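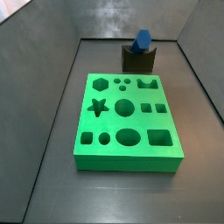

The green board, the brown holder and the blue prism.

The Hexagon

In May the method had been a page of arithmetic, and she had liked it better then. Now it was October and the arithmetic had an arm. At the Pranwood laboratory they called the method Niltley, after the village where she had lived when she wrote it, and by now she answered to the name herself.

The idea was small. The arm should not look for the hole. It should go to the place where it believed the hole to be, touch lightly, and let each wrong touch correct the belief. She gave it three touches for every attempt. The old method was allowed 26 and often used them all.

She sat with her coat on and watched the numbers. The building was quiet at this hour, and the heating had gone off with the people. Every time the gripper came down she held her breath, as she had once done at the piano examinations of her daughter, and every time she told herself that it was foolish. A machine does not play worse when the mother is watching. 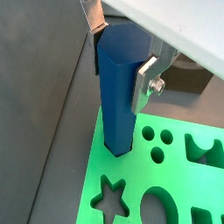 Plattner had told her at lunch that a hexagon proves very little, because it forgives you six times in one turn, and that he would believe in the method when it could manage the star. She had answered that the star would come later. But she had gone back upstairs without finishing her soup, and she had read her own notes again as if they were written by a stranger.

He was right in part. A hexagon looks the same after every sixth of a turn, so the belief could be wrong about the angle and the prism would still go down. She had written this in the paper, but in a footnote — a very small one.

So she wrote it again, this time in the first paragraph of the results. It took her most of an hour, and the paragraph became longer and less beautiful. Then she added the long block to the list of parts for the night, with a new line in the table and nothing yet beside it. 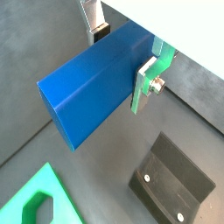
The plan was 1,000 attempts before the meeting in Jondmont, and she had 5 nights left. She made tea in the cup without a handle and sat down again. If the results were bad she would show them also, and Plattner would be kind about it, which was worse.

Near midnight she took off her coat. The arm went on working, with the same small sound at the end of each movement, and she began to write down the touches by hand — one, two, one, three — although the computer was already doing it for her.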